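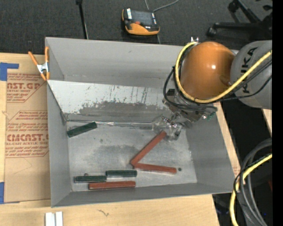

Cell rules, bin picking bench - working copy, March

Started 08:40. Purpose of this entry is to get the bench rules into one place before the Drondar trials. At present they are split between the Zisent risk assessment, the inside cover of the last notebook and people's heads. Rule numbers below replace the old ones.

1. Bin fixing

The bin is to be clamped to the table before the arm is enabled. A spring clamp on the rear left corner is the present arrangement. It holds against a light sideways push from the gripper but is not rated for anything, so treat it as location only. A proper fixture is on the Borkico order. Until it arrives, check the clamp at the start of each set and again after any contact stop.

2. Speed

Manual reduced speed for all teaching. Automatic runs with blocks: 10 per cent override for the first pass of any new program, then up to 60 per cent if the first pass was clean. 100 per cent is not used on this bench. The old notebook allowed 88 for the Filali comparison runs. That permission is withdrawn.

3. Pendant

The pendant stays with the operator, in hand, whenever a person is within reach of the arm. It may be put down during automatic runs only if the operator is seated next to it and the cable is clear of chair castors. On the floor is tolerated for now, on the grounds that there is no hook. Hook to be fitted.

4. Cable dressing

Look at the loops on the wrist side before each set. They need enough slack for full wrist rotation and must not come down inside the bin walls at the lowest pick pose. Jog to that pose by hand and check by eye. Do not rely on the simulated envelope - it has no cables in it.

5. Contact with walls and floor

Minimum approach height above the bin floor is set in the base frame and is not to be edited within a pick program. The floor is scuffed and smudged near the middle. I have no record of which runs did that, and that is the argument for logging. From now on every contact goes in the log with program name, pose number and override, including contacts that did not trip a stop.

6. Block set

Long blocks, red and green, three of each. Colours are for the vision side only and carry no meaning for grasp order. Layouts with blocks touching or crossing are allowed, but the layout must be noted before the run. A block lying close to a wall may be moved by hand between runs, arm disabled, and the move recorded.

7. Table surface

Sheet material, tape and tools to be kept off the arm's side of the bin. The acrylic sheet on the left may stay while it is taped down. Loose sheet is to go back in the rack.

8. Stopping and restarting

After any emergency stop: pendant in hand, override back to 10, retract vertically, then inspect gripper fingers and bin position. No restart from mid-program. If the bin has shifted, redo the calibration before picking again.

Open items

- Rule 3 conflicts with the Zisent sheet, which wants the pendant on a bracket at all times. Ask which takes priority for manual mode.
- Gripper inspection interval not agreed. Proposing every 60 picks until there is wear data.
- Floor marking for chairs and bystanders: tape line to be laid behind the bench.
- Copy of rules 1 to 8 to be printed and fixed by the cell once rule 3 is settled.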